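Where Does the Small Stuff Go? A Project Report on Sorting One Table

By Troels Eskildsen
Nov 16, 2021

Print this article | E-mail this article

My course asked each of us to pick a household problem and improve it by a measurable amount. Other people picked energy bills. I picked the shared table at Metwally, the building where my section has its project space, because I had lost a tape measure on it in March and was still bitter.

The table had become the place where objects went to retire. Chargers, tape, dried-up markers, a single glove, three kinds of sticky notes that no longer stuck. People put things down there meaning to come back, and then they graduated.

My question was simple enough to fit on the proposal form: if you give people open bins, will they use them, and does it matter whether they can see inside?

First I did an inventory. I emptied the pile onto a bedsheet on the floor and counted everything, which took two evenings and most of my good will. The total was 564 items. More than half were pens, clips or things that had once been attached to something else. I wrote down each one in a spreadsheet I named Nondum, after the Latin for "not yet," which was my answer whenever my advisor asked how the count was going.

Then came the bins. I wanted three, all open at the top, because my pilot test with lidded boxes had failed in a single afternoon. People will not lift a lid. They will put the stapler on top of the lid and walk away feeling they have helped. I ended up with two white plastic baskets in the same style, with an oval handle hole near the rim, and one clear plastic bin. The white ones were for tools and for stationery. The clear one was for what my plan called "pending" and everybody else called junk.

I put them in a row, white, white, clear, and left them unlabeled for the first round. My classmate Petar objected that without labels nobody would know what went where. I said that was the point of the round. He said it was a bad point. We have agreed to put both views in the appendix.

Results, round one. Small things went into whichever bin was closest to the person's hand. The clear bin drew fewer items than either white basket, and several people told me they felt "watched" by it, meaning that if they threw in an old receipt, the rest of the section would see the old receipt. In a white basket a receipt can hide with dignity.

Results, round two, with labels. Tools went mostly to the tool basket. Stationery went to the stationery basket and also to the tool basket, since the label did not settle whether scissors are a tool. I lost a good part of a Thursday to that discussion. The clear bin did better this time, and it was the only one people emptied without being asked. I think seeing the mess is unpleasant enough to get someone to deal with it.

The part I would change is the handles. I chose baskets with handle holes so that they could be carried to the supply closet and back. In both rounds, the handles were used mainly for threading cables through. It works very well for cables. It was not in my plan.

I also underestimated the lamp problem. With a table lamp set behind the row, people reached around the baskets for it and pushed them out of line. A longer study should give the lamp its own spot, or give up on straight rows.

My recommendation to the section is to keep the clear bin for anything undecided, empty it every week, and put scissors wherever Petar says. The spreadsheet is available to anyone who wants it. So far I have had two requests, and one was from Petar.

The tape measure was in the pile, under the glove.

Related items
Ninoslow: A Slow Cooker Timer for Forgetful Roommates
One Closet, Four Coats: Storage in Shared Housing
Do Labels Work? Notes From the Spice Shelf
Project Report Guidelines for First-Year Students
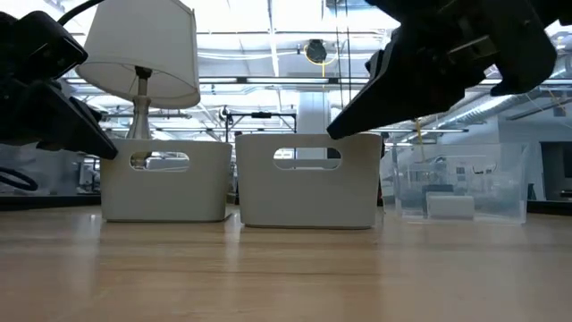
The row on the table: two white baskets and the clear bin, with the lamp behind.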